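Brahim Hegazy
21/05/2021

Thread, because the Candwood neighborhood page deletes anything longer than a paragraph. It's on the "pet finder" who has been working the lost dog posts up here.

If your dog or cat goes missing in Candwood, you'll get a message within the hour from an outfit called Rasandale. They say they have a scent tracker and a "live alert network." The fee is $256, up front, by transfer.

I got mine after our beagle mix Arna slipped her collar behind the library. I hadn't given my number to anyone except the people who saw the flyer. So they read flyers. That's the network, as far as I can tell.

I asked three things. Who is the handler? What's the dog's name? Can I talk to one family you've helped? I got back a paw print emoji and a link to pay.
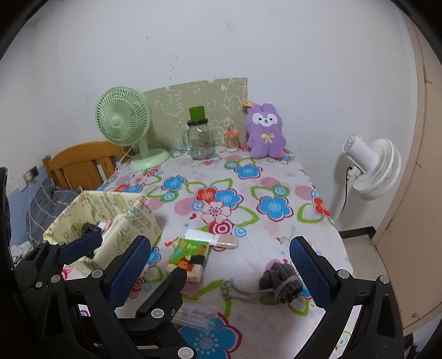 The side table at home, fan and all.

Wumpini Ankrah on Mill Lane did pay, back when her cat Wumbei was gone. She has let me share this. For her money she got a map with a red circle on it. The circle covered her own house, the school and most of the golf course.

Wumbei was in the neighbor's garage. The neighbor opened the door to get a ladder and out he walked. Rasandale then put him on their page as a "successful recovery." Wumpini asked them to take it down and they blocked her.

They also claim 100 reunions this spring. In Candwood? I've lived here nine years and I don't think we lose that many animals, even counting the parrot.

Could there be a real tracking dog somewhere behind all this? Sure. Some trackers do good work and will tell you when a trail is too old. I'd just want to see the dog -- any dog -- before sending money.

Someone will ask, so: Arna came home by herself, muddy, after two nights. I got a "glad our alerts worked!" text the next morning. I had paid them nothing.

What I'd do next time: call the shelter and the vets, knock on doors, check every shed and garage on the street, leave the back gate open. All free.

If you paid these people, send me a message with the date and the amount. I'm taking what I have to the town clerk in May, before the month runs out, and I'd like it to be more than two stories and a red circle.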